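Surface Reflection and Wood Grain
Handout 8: Interior Finishes, Evening Section
Instructor: Ngân Doãn

Reading for this unit: Chapter 3 of the course reader, sections on gloss and on the cutting of logs. Students who missed the February session should borrow the sample boards from the Hedavport workshop before attempting the exercise.

1. Two kinds of reflection

Light that strikes a finished wood surface divides into two parts. One part bounces off the top of the finish at the same angle at which it arrived. This is called specular reflection, and it carries the color of the lamp or window. The other part enters the wood, scatters among the fibers and comes back out in many directions. This is diffuse reflection, and it carries the color of the wood.

Where specular reflection is strong, it covers the diffuse part. The board looks pale or gray in that area, whatever its true color. A color match must never be judged inside the glare.

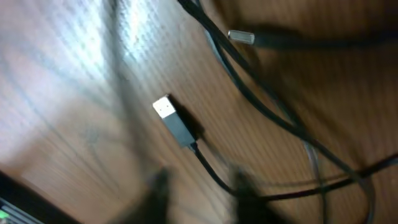 Figure 1. Glare on a wooden tabletop, upper left. The brown deepens toward the right edge.

Gloss is measured with a meter set at a fixed angle, usually 60 degrees. A low reading means a matte finish. For this course, three readings are taken on each board and the middle one is recorded. Boards are wiped with a dry cloth first — fingerprints change the result.

2. How grain patterns arise

A tree adds one ring of growth each year in most temperate climates. Wood formed early in the season is lighter and more open; wood formed later is denser and often darker. The pattern on a board depends on how the saw crosses these rings.

Quartersawn: rings meet the face at a steep angle. Lines are narrow and nearly straight.
Flatsawn: rings meet the face at a low angle. Arches and V shapes appear.
Rotary cut: a veneer peeled from a turning log. The pattern is broad and may repeat. 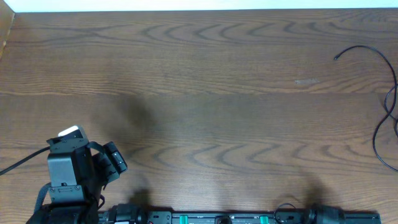 Figure 2. Wavy grain with U- and V-shaped curves. A faint straight seam crosses near the middle.

A seam does not by itself show whether a surface is solid or veneered. The end grain should be examined where it is exposed. If the lines on the face continue over the edge, the piece is likely solid.

3. Recording surface wear

Marks are recorded by location, size and tone. Use plain terms such as scuff, scratch, dent or ring, and do not guess at the cause. 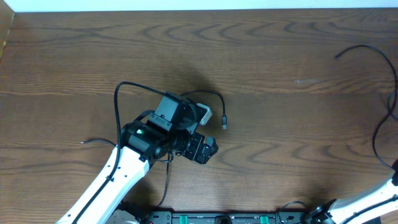 Figure 3. Small pale scuff mark, upper half, right of center.

Exercise (30 points)

Select one table at home or on campus. Sketch the grain, name the probable cut and mark the area of strongest glare at two times of day. Written answers should not exceed 200 words. Submit by 15th September.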